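We use cookies to improve your experience on this site. By continuing to browse you accept our use of cookies. Accept | Manage preferences

Evaluation notebook, May
Entry 81
Subject: Musside linkage gripper kit, offered by Jidside on a trial basis
Entered by: Toshio Tamura

09:20. Kit received and checked against the packing list. The list names the finger assembly, the wrist adapter, one cable set, and a printed setup guide. The guide is for the previous adapter. Jidside has been asked for the current edition. Mounting was carried out from the drawing in the quotation, which proved sufficient.

10:05. Finger travel was set with the supplied software. The program starts in millimeters and returns to millimeters after each restart, whatever unit was saved. Colleagues who take over this station should check the unit before entering a closing position. The wrist camera was recognized on the second attempt, after the cable was reseated.

10:40. Table trials begun. The test calls for 586 closing cycles without load, followed by picks of light packing waste from the cloth. Thin items are the main point of interest, as the Prornmont unit we reviewed earlier did poorly on them. The cloth is to remain clipped at the far edge for all trials so that results can be compared. 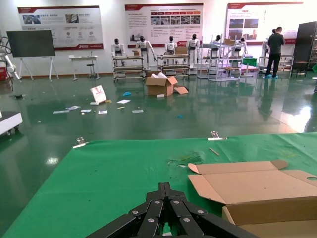 11:30. The unloaded cycles were stopped at 522 in order to check the bolts at the finger joints. None required tightening. The remaining cycles were completed after the check and the stop is recorded on the trial sheet. The noise level is acceptable for a shared room.

13:15. First picks attempted. Cardboard pieces were lifted without difficulty when approached from the side. Small paper scraps were missed whenever the fingers closed above the cloth, and when the closing height was lowered the fingers gathered the cloth as well. A height between the two settings gave 47 successful picks before the session ended. I do not regard this as a final figure, and the settings should be repeated by a second operator.

14:50. Telephone call with Jidside. The service plan covers replacement of finger links but excludes the wrist adapter. Calibration visits are charged separately and are carried out by Ó Néill. The offer should state this in writing before any order is placed.

Open items: current setup guide; written terms for the adapter; softer fingertip pads, if offered for this model. Purchase is not recommended at this stage. The trial may continue under the present agreement.

T. Tamura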